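Sustura G2 Hand-Held Gripper Pair
Part no. 1577

The G2 is a pair of operator-held parallel grippers for mixed small-item picking and tray packing. Each unit closes two padded fingertips through a pinned linkage. Work done with the pair is recorded and used to set up the Navier packing cell, which then takes over the repeat orders.

Rated life is 3000 operating hours per linkage set. Mass is 582 g per unit, pads included. Replacement pads ship in packs of 5.

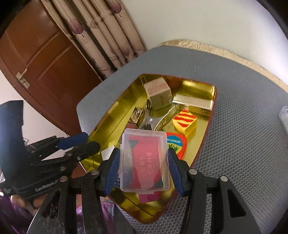

G2 gripping a clear plastic case above a tray of mixed goods.

Staffing: at the Gadulico packing site, operators moved from full-shift hand packing to a split role in April. Mornings are spent teaching new items with the G2, afternoons on cell supervision and exceptions. Line lead Meifang Xue reports less repetitive reaching and more time spent on labeling faults. Job grades were revised to match. Allow two shifts of training per operator.

Not suitable for wet items or open blades.

Pad replacement and linkage service: contact Junhao Yao, Sustura parts desk.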